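Matte black desk shows every speck of dust, is there any trick?
Posted in Home & Cleaning, 20 May 2022

Hi all! I bought a black desk (the Pruvost, secondhand) and I love it, but I cannot keep it looking clean. I wipe it, I turn around, and there's fluff on it again. Plus I get these cloudy streaks when the light comes in from the side. I've tried glass cleaner and a feather duster, and I paid 11 dollars for a Jedano spray that just made it greasy. What do you use? And should I give up and get a desk pad?
Bernadette Aubert

Stop with the spray, that's where your streaks are coming from. I've had black tops in my office for years and this is what works for me. Get 2 microfiber cloths, the flat kind and not the fluffy ones. Wet one with warm water and a tiny drop of dish soap, wring it out really hard, and wipe in one direction. Then go right over it with the dry one before it has a chance to dry by itself. If your Jedano stuff left a film you may have to do this a couple of times before it's gone – be patient, mine took a whole weekend of on and off wiping.

Feather dusters just move the dust over to your keyboard. Wash the cloths without fabric softener or they'll smear.

I wouldn't buy a pad until you've tried this. I had one all through August and crumbs got under it, so then I was cleaning two things!
Aurélien Pons
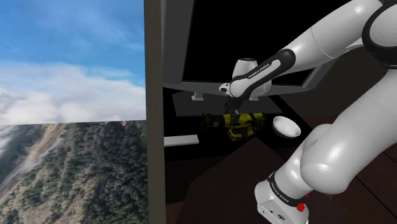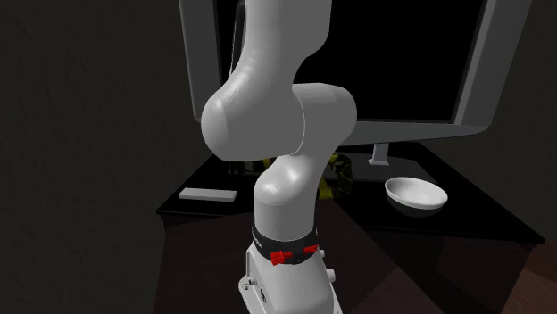

Black tops, both of them renders.

Glass cleaner worked fine on mine but mine is shiny so maybe that's different. Also check your vent! I had one blowing right at the desk, and once I turned the slats the other way it was a lot better. Lint roller for cat hair.
Porkov492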